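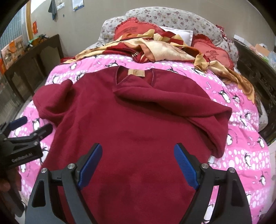 The Amcombe Household Textiles Gallery presents the ordinary work of keeping clothing and bedding in good order at home. The current section is devoted to winter garments and to the bed as a working surface. Folding begins with laying a garment flat, and the care taken at this stage decides how it will look when it is next unfolded. A maroon sweater is spread with its back facing up and its neckline toward the head of the bed, the small beige label visible inside the back of the collar. One sleeve has been folded diagonally across the upper body, ending in a thick ribbed cuff, while the other is bunched in a soft roll. The pink duvet beneath, printed with penguins and bands of white polka dots, gives a clear contrast to the edges of the knit.

About This Section

The gallery is maintained by the Amcombe Institute for Domestic Practice as part of its Findia program on the care of everyday textiles. Findia was established to record household tasks that are usually learned by watching another person and are seldom written down. The program's reference register holds 394 entries, covering laundering, mending, airing, folding and seasonal storage. Captions are drawn from the register and edited for general readers.

Visitors who have used the earlier sections on table linen and children's clothing will find that the same terms apply. "Body" refers to the main panel of a garment between the shoulder seams and the hem. "Face" refers to the outer side of the front. "Lay" refers to the position of the garment before the first fold is made, and "return" to any fold that brings a sleeve back over the body.

Notes on Folding Heavy Tops

Fleece and thick knits behave differently from shirting. They do not hold a sharp crease, and pressing hard on a fold will flatten the nap without making the fold any more secure. The Institute recommends smoothing with the flat of the hand, from the shoulders down to the hem, before the sleeves are moved. Small wrinkles left in the body at this point are carried into every later fold.

Sleeves should be brought in one at a time. Two methods are in general use. In the first, the sleeve is laid straight across the upper back and then turned down along the side. In the second, known in the register as the Celton return, the sleeve is taken across on a diagonal in a single movement, so that the cuff rests nearer the opposite hem. The Celton return is quicker and places less bulk at the shoulder. It is less suitable for very long sleeves, which may extend beyond the side of the garment and need to be turned back a second time.

Once both sleeves lie flat, the sides are brought toward the center and the garment is folded upward from the hem. For sweaters weighing more than 400 grams, the register advises folding the length in 3. Lighter garments may be folded in 2 without losing their shape. Garments that are to be worn again within a few days need only the simpler fold.

Heavy tops should not be stored on hangers. The weight of the fabric draws down on the shoulders, and the resulting points are difficult to remove. A shelf or a deep drawer is preferred, with the heaviest pieces placed at the bottom. 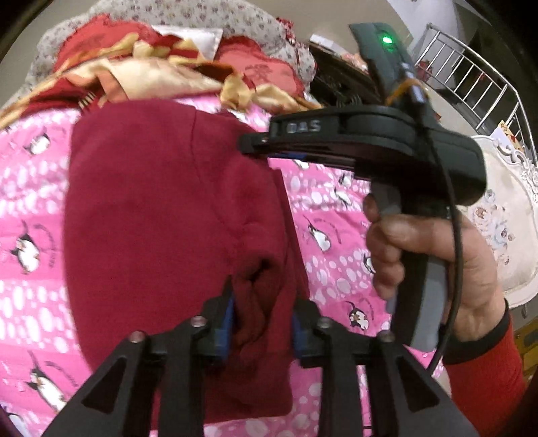

Bedding and clothing are often sorted in the same hour, and the order in which they are handled affects the space available for each. The Institute suggests moving quilts and blankets to one end of the bed before any garment is laid out, which leaves a clear area for folding and keeps the heavier pieces within reach. Satin in particular should be set down lightly, as it slides when stacked and can mark under pressure. Here a red and gold satin quilt has been gathered up with a gray blanket patterned in small red flowers and an embroidered cloth with frilly edges, leaving the pink penguin print open for a dark red fleece garment, already folded. Slight rumpling of the nap is normal in fleece and may be eased out with the palm.

Working on a Bed

Many households have no table large enough for folding adult clothing, and the bed is the customary substitute. It offers width, but its softness presents certain difficulties. A garment pressed into a mattress tends to dip at the center, and folds made over the dip will be uneven. Drawing the cover tight before starting is usually sufficient. Where the mattress is very soft, a folded blanket or a firm board may be placed beneath the garment.

The color of the cover also deserves attention. Dark clothing is easier to align on a light or bright surface, and light clothing on a dark one. Printed covers are acceptable. A print arranged in bands can serve as a guide for keeping hems and sides parallel, provided the cover itself has been laid straight.

Fleece sheds a small amount of fiber when new. Bedding used as a folding surface should be shaken out afterward, and satin pieces should be kept apart from newly bought fleece until it has been through several washes.

Seasonal Storage

Winter tops are generally put away in April and brought out again in October. They should be laundered before storage, including those that appear clean, and allowed to dry completely. The Quispe guide to household storage, available in the Institute's reading room, recommends breathable cotton bags for knitwear and advises against sealed plastic for periods longer than one season. Pockets should be emptied and any zippers closed.

Quilts and blankets that are out of use may be stored on the same shelf as heavy knits, with the bedding underneath. Each should be refolded along different lines at least once during the summer months to prevent permanent creases. Satin quilts are best rolled around a cotton sheet where space allows.

Corrections and additions to the register may be submitted in writing to the Findia program office at Amcombe. Submissions should identify the type of fabric and the method of folding used.

Filed under: Galleries / Home Textiles / Winter Garments and Bedding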